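4.2 Swapping the controllers

We ran both controllers, Vundach and Nustance, through the same simulated kitchen so neither got a kinder room than the other. Each had 1,000 episodes, 2,000 all up, and I left the arm and gripper settings alone the whole time. Alvar Viklund wrote the reset script, and I'm very grateful for it! 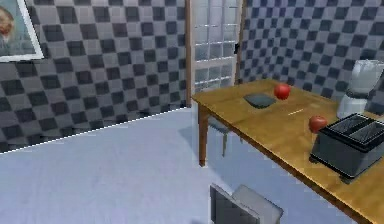

Figure 3. Kitchen used for the controller runs.

Vundach plans its whole reach up front, while Nustance keeps correcting as it goes (and jitters a bit, to be fair). I figured open tabletop would suit them both, and it did. The trouble was the second red fruit, the duller one right by the corner of the toaster - a wide approach with open fingers has very little room on that side. Nustance crept in and mostly coped. Vundach clipped the toaster often enough that we capped its wrist rotation at 90 degrees and ran the lot again.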